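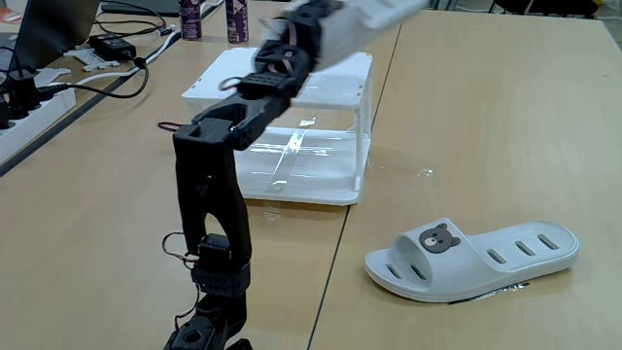 May, 4:40 pm. Notes on the action chunking runs, arm 2

OK so the short version is that longer chunks are better for the sandal task, right up until they aren't, and I think I finally know where the cliff is.

Quick recap for Tyra, who was out when we set this up. The task is: pick up the slide sandal (the one with the bear on the strap), carry it to the clear box, drop it in. The policy gets 228 teleop demos, most of them Huiling's and mine. Everything stays fixed except the chunk length, meaning how many actions the policy commits to before it looks at the camera again. I trained at chunk 10, 25, 50 and 100, same seed, same number of steps, 20 rollouts each.

Full successes, sandal in the box and gripper clear of the rim:

chunk 10: 6 of 20
chunk 25: 11 of 20
chunk 50: 15 of 20
chunk 100: 9 of 20

Chunk 10 dithers like crazy. It gets over the sandal, closes a little, opens a little, drifts off, comes back, and half the time it runs out the clock there. I'm pretty sure that's our demos (Huiling goes for the strap from the toe side and I go from the heel, so the policy is averaging two people who disagree). Committing to a longer chunk makes it pick one of us and stick with it!

Chunk 100 has the opposite trouble. The grasp is lovely, the lift is lovely, and then if the sandal has slipped at all in the fingers it sails over the box on the old plan and lets go too early. Seven of the 11 failures were that exact thing. The other four were plain missed grasps.

I also tried temporal ensembling on chunk 50, at Tianyou's suggestion. Got 14 of 20, so no real difference at this sample size, but the wrist motion sounded a lot smoother and the elbow servo ran cooler by touch. Might be worth keeping just for the sake of the gears.

Things I don't trust yet:

- One seed. Kathleen already gave me the look about this and she's right.
- I reset the sandal by hand and I bet I got lazier about the angle late in the session. Need to tape marks on the desk.
- The clear walls. Twice at chunk 25 the arm came in low and bumped the box, and I can't tell if that's chunking or the policy not seeing the side of it. Want to rerun with paper stuck to the outside.

Next up: two more seeds for 25 and 50 only, then maybe 35 if the GPU is free. Vittoria wants all the rollouts logged with the commanded and measured joint angles, so I've turned that on and bumped the buffer to 1,000 samples. At 500 it was dropping the tail end of the slow runs, so ignore the joint logs from before lunch.

Checkpoints are on the shared drive under flenemmont, chunk length in the folder name. Please don't re-zero arm 2 before I've done the extra seeds.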